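Plamodberg, résidence et atelier d'artistes
Questions fréquentes

Qu'est-ce que Plamodberg ?
Plamodberg est un lieu de résidence pour artistes travaillant le son, le texte et l'installation. Il comprend trois ateliers, une petite salle de projection et une bibliothèque de prêt. Le lieu est géré par une association et la programmation est confiée à Madhu Nigam.

Qui peut déposer une candidature ?
Tout artiste, auteur ou chercheur de plus de 18 ans, sans condition de diplôme ni de nationalité. Les duos sont acceptés avec un seul dossier. Les collectifs plus nombreux doivent nous écrire avant de postuler, les chambres étant en nombre limité.

Je suis encore étudiant, est-ce possible ?
Oui, à condition d'être libre pendant toute la durée du séjour. Nous ne signons pas de convention de stage.

Combien de temps dure une résidence ?
20 jours pour le format court, 3 mois pour le format long. Le format long n'est ouvert qu'aux projets qui aboutissent à une publication ou à une pièce destinée à l'exposition d'hiver.

La résidence est-elle rémunérée ?
Le format long donne droit à une bourse de 1 990 euros, versée en deux fois : la moitié à l'arrivée, le solde à la remise du compte rendu. Le format court n'est pas rémunéré, mais le logement et l'atelier sont gratuits. Les frais de transport sont remboursés sur présentation des billets, en seconde classe uniquement.

Que doit contenir le dossier ?
Une note d'intention de deux pages maximum, un portfolio en PDF et un calendrier de travail. Les enregistrements sonores et les vidéos doivent être envoyés sous forme de lien. Merci de vérifier que le lien n'expire pas avant la fin de la sélection. Les lettres de recommandation ne sont pas lues.

Quand les résultats sont-ils annoncés ?
En janvier pour les séjours de printemps et d'été, en juin pour ceux d'automne. Tout le monde reçoit une réponse, y compris en cas de refus. Nous ne pouvons pas commenter chaque dossier.

Puis-je représenter un projet refusé ?
Oui, sans limite. Indiquez simplement dans la note ce qui a changé.

Qu'est-ce que Skindolthorpe ?
C'est notre revue en ligne. Elle publie des textes de résidents et des contributions extérieures : essais, partitions, journaux de travail, entretiens. Le dernier numéro porte sur les archives domestiques. Les propositions se font par courriel à la rédaction, avec un résumé de dix lignes. Les textes sont relus par Jitendra Upadhyay, qui répond en général dans le mois.

Les textes publiés sont-ils payés ?
Oui, au forfait, le même pour tous. Le montant est indiqué dans la lettre d'accord envoyée avant la mise en ligne. L'auteur garde ses droits et peut republier ailleurs six mois après la parution.

La bibliothèque est-elle ouverte au public ?
Oui, de 14 h à 18 h, hors périodes de montage. Le fonds compte 3 057 ouvrages, dont une partie de livres d'artistes à consulter sur place. Le prêt est réservé aux adhérents. L'entrée se fait par la cour, sonnez au nom de Dolta, l'ancien nom de l'imprimerie.

Peut-on visiter les ateliers ?
Pendant les journées portes ouvertes seulement. Le reste de l'année, les résidents travaillent et les ateliers sont fermés aux visiteurs.

Le lieu est-il accessible en fauteuil roulant ?
La bibliothèque, la salle de projection et l'atelier du rez-de-chaussée le sont. Les deux autres ateliers se trouvent à l'étage, sans ascenseur. Une chambre adaptée peut être réservée, signalez-le dans le dossier.

Puis-je venir avec un enfant ou un animal ?
Avec un enfant, oui, dans la chambre double. Les animaux ne sont pas admis, sauf chiens d'assistance.

Comment proposer une œuvre pour le programme Kong ?
Kong est notre programme de pièces sonores, diffusé chaque mois dans la salle de projection. Envoyez un fichier stéréo non compressé et une notice courte. Les pièces déjà diffusées ailleurs sont acceptées.
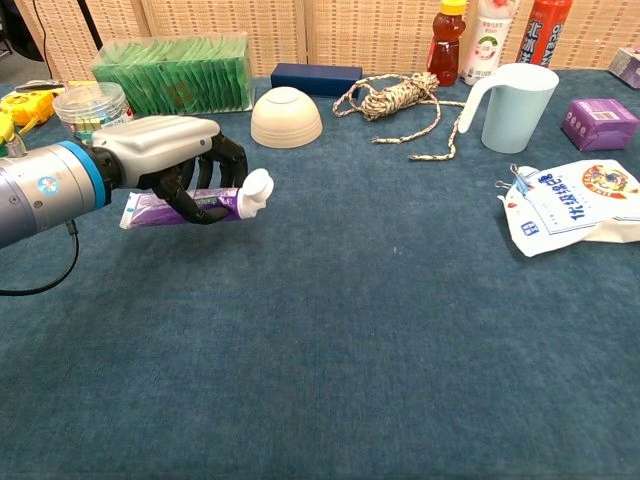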